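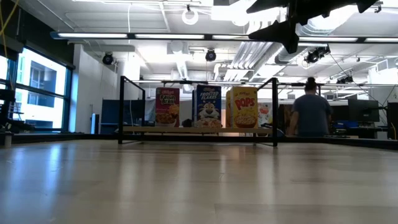
FOR IMMEDIATE RELEASE

Drellow opens up its shelf-picking demonstrations, 447 of them, all done by hand or by remote

QUINTANILLA, Jun 12, 2019. Drellow today put out its first set of robot teaching sessions for grocery shelf work. Free for schools and small labs. 447 sessions in the set, every one steered by a person from start to finish. No scripted motion in any of them.

The set is called Groltidus. It covers one family of jobs: taking a boxed item off a shelf, setting it on a table, putting it back facing front. Cereal boxes mostly. Tall, light, easy to crush at the corners, and the printed fronts are busy enough to give a vision system some trouble.

"Cereal was the first thing we bought and we kept going back to it," said Nouhaila Amrani, who runs the teaching program at Drellow. "A person grabs a box by the sides and doesn't think. Ask them to do the same thing through a remote arm and they start thinking a lot. Those first tries are slow and kind of ugly. We kept them in."

Two ways of teaching

Sessions were done one of two ways. In the first, the operator takes hold of the arm and walks it through the job, with the joints set loose so it follows. In the second, the operator stands back and steers with the Joltov hand controller, a two-grip unit made in house. Of the 447 sessions, 169 were hand guided. The rest were remote.

Hand guiding is quicker to learn. New operators get a usable pick in their first hour, usually. The trouble is the operator's own arms and sleeves end up in the camera view, and the motion comes out a bit stiff. Remote takes longer to get good at but the view stays clean, and the wrist angles are better on the approach. Drellow is releasing both so other teams can compare for themselves.

32 operators took part. Some had run arms before, most had not. Each got a short practice block, then a shelf, a table and a list of picks. Boxes were spaced with gaps on the shelf for the early sessions and pushed together for the later ones. The tight shelf is harder. Fingers need somewhere to go.

What operators were told

Instructions were kept short on purpose. From the operator sheet:

Come in level with the box, not from above, unless the shelf is open on top.
Stop before contact. Then close.
If the box tips, let it tip. Finish the try and mark it.
Don't redo a bad pick in the same session.
Hand off the controller when your wrists get tired.

The third item got the most questions. Operators wanted to fix things. Amrani's team asked them to leave the mistakes alone and carry on, so the set has recoveries in it as well as clean runs. A dropped box followed by a second grab is marked as such. So is a box put back sideways.

"One operator set a box down backward and then spent a long time turning it around with the tip of one finger," Amrani said. "You couldn't write that down as a rule. She just felt her way to it. Now there's a recording and the arm can learn from it, or try to."

What is in the release

Each session comes with arm positions, gripper opening, video from a fixed view of the table and shelf, and a plain text note on how it was taught. Notes were typed by the operators and have been left mostly as is, so expect shorthand. Lighting was not controlled. Sessions ran in a working room with a big window and the regular ceiling lights on, and glare on the tabletop changes from one session to the next. Teams wanting even light should look elswhere.

The set does not include bagged goods, bottles or anything refrigerated. It does not include a trained model either. Drellow has its own in testing and will say more when there are results worth reporting.

Next round

A second round of teaching starts in September at the Quintanilla site. Goal is to bring the set up to 500 sessions, with the new ones all on the tight shelf and all remote. Operators from the first round get first pick of times. Open places after that will be listed on the Groltidus page. No experiance needed, sessions are paid, closed shoes please.

Labs that want a Joltov controller on loan can ask now. Supply is short, loans run one month, and the borrower pays return shipping. Left-handed grips available, say so in the request.

About Drellow

Drellow builds teaching tools for robot arms and runs the Groltidus program from its workshop in Quintanilla. The company makes the Joltov hand controller and offers operator training on site.

Press contact

Nouhaila Amrani, Drellow, Quintanilla. Interviews by phone or at the workshop, mornings preferred. Sample sessions can be sent ahead of time on request.

###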